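Cutting energy and waste at home: kitchen tips

Most of a household's kitchen emissions come from three places: the food that gets thrown out, the fridge, and hot water. Start with the food.

Shop with a list and look in the fridge before you write it. Move older items to the front shelf when you unpack. Manuela Negri, who runs the Bundgaard repair and reuse workshops, keeps a box marked "eat first" on the middle shelf and plans two dinners a week out of it.

Cut fruit goes in a lidded container in the fridge. Melon rinds, peels and coffee grounds can all be composted. Chop rinds small or they will sit in the bin for months. Add a handful of shredded cardboard for every handful of wet scraps, and turn the pile once a week until September or so, when it slows down. 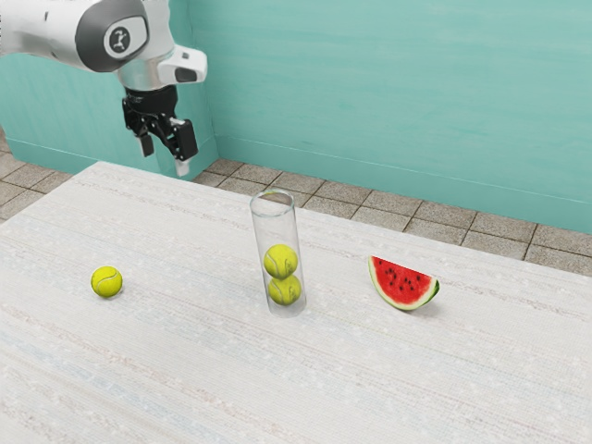

Set the fridge to 37°F and the freezer to 0°F. Vacuum the coils twice a year. If the door seal won't hold a sheet of paper, wash it with warm soapy water before you order a new one – grime is often the whole problem. A second fridge in the garage is usually the most wasteful appliance in the house. Unplug it if it's only holding drinks.

For hot water, run the dishwasher full and skip the heated dry. Scrape plates, don't rinse them. Put lids on pots and use the burner that matches the base.

Keep glass jars with good lids for dry goods. Labels come off after an overnight soak; for leftover glue, rub in a little cooking oil and baking soda, wait ten minutes and wipe.

Old T-shirts cut into squares replace most paper towels. Wash them with the regular load, no fabric softener – it stops them soaking anything up.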